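The Long Way Around a Tabletop

Before the cloth work began, the group at Terkach spent most of a spring arguing over what to call a finished wipe. The machine could be moved by hand control, the recording software ran, and the desk was in place. What they lacked was a rule. If the cloth crosses the surface but bunches up under the gripper halfway, has the table been wiped? If the arm stops an inch short of the edge, does the example go in with the good ones or into a separate pile?

They settled it on paper, two pages, and the pages have been changed many times since. An example now starts with the gripper open and ends with the cloth let go. Anything in between is kept, including the parts where the operator hesitates. The people who train the model asked for that.

The work itself is slow and looks it. An operator steers the arm, the arm moves the cloth, and the cameras and joint sensors store what happened. Then the operator brings the arm back and does it over, from a slightly different spot. A good afternoon, by the group's own log, is 306 usable examples of a single task. A bad one can be close to nothing, usually on account of a cable or a setting that someone changed and forgot to write down.
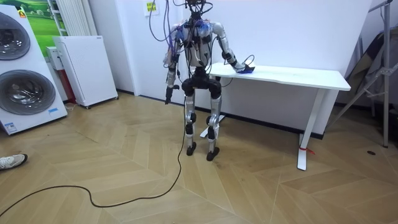 Neelam Tripathi thinks the count gets too much attention. Three hundred wipes by the same person in the same mood, she argues, teach a model that person's habits and very little about wiping. She would take a third as many from several operators, some of them new to the controls, and she would want the clumsy ones labeled and kept. She has made this case at Terkach more than once, and part of it has been adopted. No operator now records the same task for more than 2 hours at a stretch.

The other part, on clumsy examples, is still open. One camp holds that a model copies what it is shown, and a record full of fumbling will produce a machine that fumbles. The other camp answers that a model shown only smooth work has no idea what to do when something slips. Both sides can point to trials that went their way. For now the files carry a grade from the operator, and the trainers decide what to leave out.

Cloth was picked because it's hard to do badly in the same way twice. A block on a desk has a position and an angle, and once you know those you know most of what there is to know. Cloth has no fixed shape. It folds when pushed and drags when pulled, and it can hide part of the gripper from the camera. A simulator can stand in for blocks fairly well. The group tried a simulator for fabric, a package called Kistier that was set up by an earlier team, and found that policies trained in it pressed too hard on the real thing.
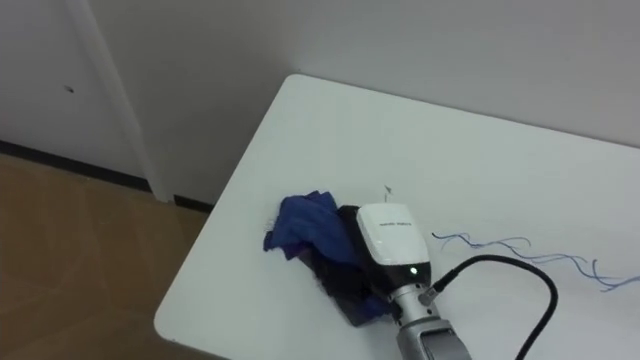

So the examples come from the real thing, one at a time. Between recordings the cloth has to be reset, and the reset turned out to matter nearly as much as the motion. In the first batch, operators laid the fabric down neatly each time, with the same corner toward them. The model trained on that batch did well until someone dropped the cloth on the desk without looking. Then it reached for the corner where it had always been and closed on air.

The written rules now tell operators to drop the cloth from above and leave it however it lands. People find this harder to follow than it sounds. The hand wants to straighten things. Operators in training are asked to look at the wall while they let go.

Labeling takes up the mornings. Each recording is played back and cut into stages: approach, contact, travel, release. Contact is the one that causes disagreement. From the camera it can be difficult to say when the gripper has hold of the fabric and when it is only pushing it along, and the motor readings don't always decide the matter. Two people label each file separately, and where they differ by more than 11 video frames the file goes back for a third look.

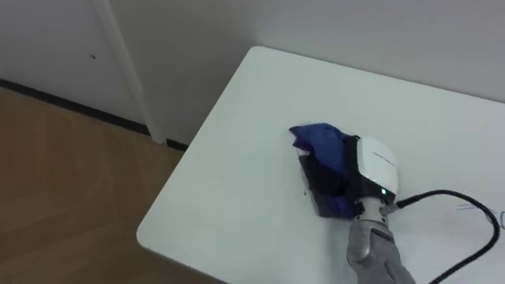 The playback also shows how much an operator does without meaning to. Some pause before every change of direction. Some lift the wrist a little at the end of a stroke, the way a person does with a sponge, and a model trained on their files will lift its wrist too. Whether that helps is a question for the trainers, but it has to be noticed first, and noticing is most of what the morning shift does.

A partner lab at Dallby has begun recording the same task on a different arm, using the same 2 pages of rules. The first exchange of files went poorly. Dallby had read "release" as the moment the fingers begin to open, and Terkach had always meant the moment they are fully open. The difference is a fraction of a second, and it shifted the last stage of every recording. Both sets were relabeled in August, and the definition now has its own paragraph.

The next task on the list is folding, which everyone expects to be worse. A wipe can go wrong in the middle and still finish. A fold with a bad first crease can't be saved, and the operator has to decide whether to stop or carry on and grade it low. The draft rules say to carry on. Tripathi wrote that line, and it's still marked for discussion.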